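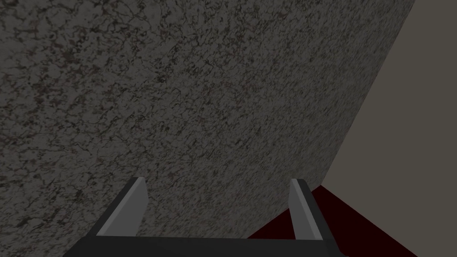 Friday, sim bench

Reran the texture randomization sweep on the counter task with the wrist view only. 200 episodes per policy, 5 seeds, same start poses as the October set. Yatziri's new stone textures are in the pool now — the speckled gray granite is the one that hurts. Success drops by around 20 points against plain gray, nearly all of it at the approach. Fingers stay open and the arm stops high.

My guess is the depth estimate. Fine veining at a steep angle gives the encoder nothing stable to hold on to. Jalen thinks it's the dim lighting preset.

To do: split the two. Granite with bright lights, plain with dim, 4 runs each. Ask Wing-sze if the mip bias was changed in the last Rirnwood build.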